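Ticket: Block sorting, white bins, colours getting mixed
Product: Graltoner open bin set, three bins
Status: Closed
Opened: Jan 26, 2022

Problem

We keep toy building blocks sorted by colour in the Graltoner bins. The bins slide apart on our surface and blocks end up in the wrong one. The green bin is the worst. Blocks land on top of each other at an angle and take up more room than they should.

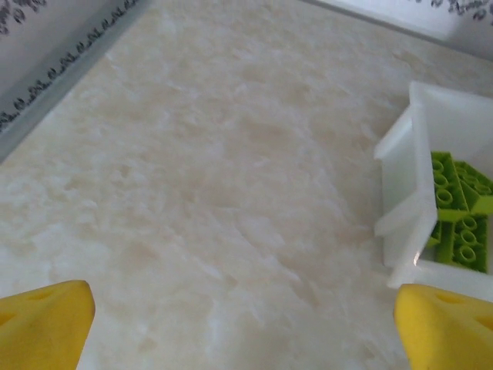
The set was bought from Flollutell in April and has been used most days. We sort 65 blocks at a time. With the full 100 the bins overflow, so we stopped doing that. The surface has a marbled finish and the bins have nothing underneath to grip it.

Tried so far

Wiped the undersides of the bins with a damp cloth and dried them. No change.

Put a strip of Melton double-sided tape under each bin. It held for 6 days, then the corners lifted.

Pushed the bins close together in a row towards the back. Better, but the row still goes crooked after a while.

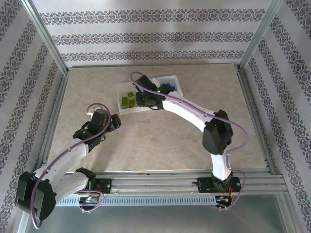 Flollutell support replied that tape is not recommended on these bins as it leaves a residue, and asked whether we had the joining clips. They said the clips are packed separately and are easy to throw out with the cardboard. They also suggested filling each bin only to the rim.

We did not have the clips. Flollutell sent a replacement pack, which came in a plain envelope with no instructions. The long side of the clip goes over the shared wall and the short side faces the front. Fitted the other way round it pops off.

Result

Bins stay together with the clips on. Old tape residue came off with Ichikawa label remover, two goes needed. Green still gets sorted first as there is more of it.

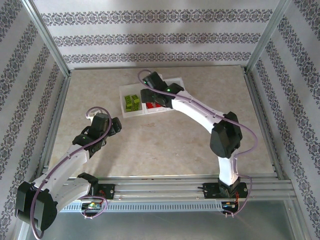

Left to do

Order a spare pack of clips.
Write the colour on a label for each bin.
Check the clips again in 3 weeks and reopen this ticket if any have worked loose.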